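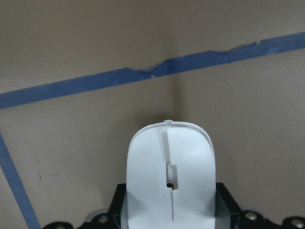

Alignment lines on a mallet: one thin one, or none at all?

bunkermumbler
So I'm finally repainting my old Vatow mallet, the one I've had since I played out of Griffiths, and I can't settle on what to do with the top. It came with three fat black lines and I swear they all point somewhere different once I'm standing over a four footer. What I want is white, matte, rounded at the back, and a single skinny dark line straight down the middle, pretty much how that slit splits the white plastic up top into a left half and a right half. My buddy Tudur Ellis says leave it blank and look at the hole. He also putts with his eyes shut on the practice green, so I don't know how much weight to give that. Anybody gone from lots of lines to one?

slowplaysal
Went to one line in September and I'm not going back. My speed got better too, which I can't explain. Keep it thin though! I did my first with a paint pen and it looked like a highway.

pullhook_pete
I'm with Tudur. Lines make you steer it. I putted with a plain Pumau blade all last season and quit fussing over whether I was square, and I had way fewer three-putts. If you can't aim without a stripe you have a setup problem and paint won't fix it.

slowplaysal
Pete you also told us you don't read greens, so forgive me if I pass on the advice lol

pullhook_pete
I read them. I just don't walk all the way around them like I'm buying a car.

hkneath
Hywel here, I do a bit of club repair out of my garage. Couple of things on the paint side. Matte white looks great in the shop and then picks up every grass stain going, so plan on a clear coat in a satin finish. And strip the old lines completely before you prime. If you paint over the grooves they'll show as soon as the sun is low, and then you've got your three lines back as shadows. Fill them, sand, prime, then mask for the new one.

bunkermumbler
Oh man, I hadn't thought about the old grooves. Filler and then what, leave it overnight?

hkneath
Give it about five hours somewhere warm. Overnight if the garage is cold.

desness_lefty
Lefty here, member at Desness. Before you sand anything, put a strip of white tape over the top, draw your one line on it and go play a round. I did that and hated the single line, couldn't tell you why, my eyes kept wandering to the toe. Took the tape off and nothing was ruined.

pullhook_pete
Or put the tape on and don't draw the line. Just saying.

bunkermumbler
Ok the tape idea is going on tonight, I've got a 7 am tee time and the greens there are slow enough that I can blame them for everything. Line on the front side, no line on the back. Pete, if you're right I'm not posting the scores.

slowplaysal
Post them either way!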